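Writing the rules for a shared table

When Tímea Vida started at Lisent, the safety rules for the two-armed robot cells came to 32 pages. She asked the operators on her first shift which page they used most. "One of them said page 7, because it had the phone number on it," she says.

Vida now looks after working practice for the company's food handling cells, where arms sort, pick and set out packaged groceries and snacks. We met in the break room at the Barnon site one afternoon in February, with her colleague Teresa Bettencourt, who trains new operators. Bettencourt had brought the current rules. They fit on both sides of one sheet.

The longer document still exists. It covers guarding, speed limits and electrical work, and Vida has no plans to shorten it. "That's for the people who install and service the cell," she says. "The sheet is for the person standing next to it at six in the morning."

The first rule on the sheet is about the stop button. It has to be where the operator can reach it without leaning over the work area, and it has to be tested at the start of each shift. Both women are strict about the second part. "You press it, you check that both arms have stopped, you reset it, you write your initials," Bettencourt says. "If you only look at it, you haven't tested it."

She went back through the shift logs last year and found 243 start-of-shift entries out of 351 with initials in the right box. The rest were blank or filled in later. Nothing had gone wrong on those shifts, but she changed the training all the same. New operators now do the stop test in front of her every morning of their first week.

The next group of rules covers the table itself. Items are laid out before the arms are powered. Once they are moving, hands stay out, and a dropped packet stays where it is until the run has been stopped. I asked whether people follow that.

"Mostly," Vida says. "It's a hard one. You see something tip over and your hand goes out. We used to write 'do not reach in.' Now it says 'stop, then reach,' and that works better. People need to be told what they can do."

Loose parts come up too. A screw or a clip left on the table can end up in a basket with the food, so the sheet asks for a look over the surface before and after every run. Cables are to be kept clear of the arms' paths. Bettencourt admits this gets less attention than it should. "You tidy them and a week later they've crept back."

Some of the rules are about the food. Anything that a gripper will touch has to be wrapped or in a closed package if it is going to be eaten. Unwrapped or damaged items count as test stock and get thrown out at the end of the day. Gripper fingers are wiped down between product types. Vida says the wiping rule came from an operator, Vitória Cordeiro, who had worked in a bakery and was surprised it wasn't there already.

There was an argument over two arms working at once. The first draft said that both arms should never be in the same half of the table. Khrystyna-Mariia Bilyk, who programs the cells, pointed out that this would rule out many ordinary jobs, including passing an item across. The wording they settled on says that each arm has a home side, and that any task crossing the middle has to be run at reduced speed the first time.

"I thought the first version was safer," Vida says. "Khrystyna-Mariia thought people would ignore it. She was probably right."

The sheet is reviewed twice a year, and anyone on shift can ask for a change. The request has to say what happened, in which cell, and what the person would write instead. Bettencourt has one on her desk now about lighting. She hasn't decided what to do with it, and wants to stand at the cell in the evening before she does. 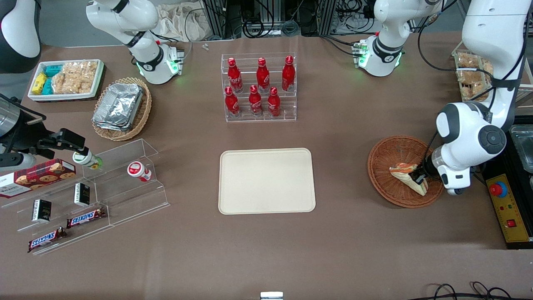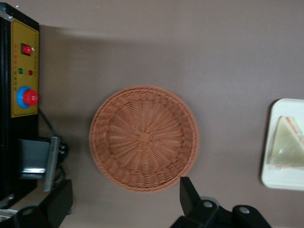 Tabletop handling work with packaged food and a round woven basket. The red emergency stop is on the yellow panel.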